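Jitton 12-Cup Muffin Pan

Standard size, nonstick, with a wide rim on both short sides
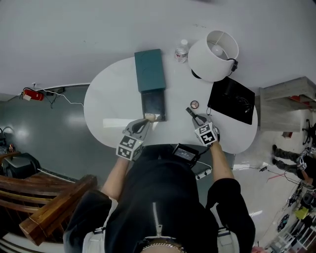 A box with a pull-out tray, with a lamp and a small water bottle beside it.

Item no. 757
In stock. Ships in two business days.

The Jitton muffin pan is a plain 12-cup pan for everyday baking. It is made of heavy steel with a gray nonstick coating on the inside and outside. The cups take standard paper liners, and each one holds 100 ml when filled to the top. For most batters, fill them two-thirds full.

The rim is wider on the short sides so you can get hold of the pan with oven mitts on. The corners are rolled, not folded, and crumbs wipe out with a sponge.

Details
Cups: 12
Material: carbon steel, nonstick coating
Oven safe to: 229 °C (445 °F)
Dishwasher: hand washing recommended
Color: gray
Lid: sold separately (see Etora Snap Lid)

Before first use
Wash the pan in warm soapy water and dry it right away. Brush a little oil into the cups and wipe off the extra. Do not use cooking spray. It leaves a sticky film that is hard to remove.

Baking notes
A dark pan browns faster than a shiny one. If your recipe was written for a light aluminum pan, start checking five minutes early. Bran and corn muffins come out without liners. Anything with a lot of fruit does better in paper. Let the muffins sit in the pan for five minutes, then move them to a rack.

Goes with
Fleder Cooling Rack, large
Teoh Batter Scoop, size 16
Etora Snap Lid for 12-cup pans

Customer reviews

Qistina Kusuma
Bought two so I can bake a double batch for the school sale. Blueberry muffins got a bit dark on the bottom the first time. I moved the rack up one slot and the next ones were fine.

Ridwan Tuhumury
Good pan. Slightly too long for my toaster oven, so measure first.

Kusum Prajapati
Used it for egg cups and small meat loaves. Cheese came off with a soft brush. Would like a 6-cup version.

Returns
Unused pans can be returned in the original sleeve. Coating defects are covered for two years from purchase with a receipt.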